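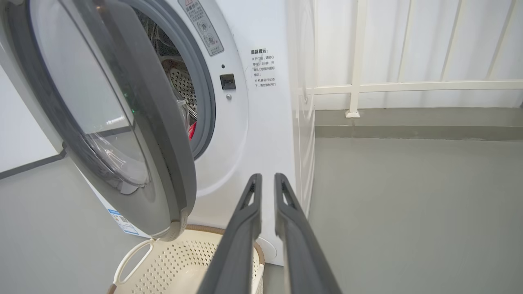 Sunday, laundry task. Red thing still in the drum.

Quick one, need to sleep. Club met 8 hours today, all on the washer. Kioko (our arm, yes we named it) has to get clothes out of the drum and into the basket for the Durketti student round. 16 teams, four tasks, laundry is the one everybody dreads.

Swapped to the slotted fingers friday. Better grip on thin stuff, still hate socks. Rim of the drum is the problem – wrist angle gets weird and the planner gives up. Going to try coming in lower tommorow.

Log is up to 296 tries. Will post numbers when Ive cleaned them up.

2 comments

plulance_fan: did you try a slower close on the socks? helped us
teamcakolen: the rim!! same here

Contact | © 2019 | Back to top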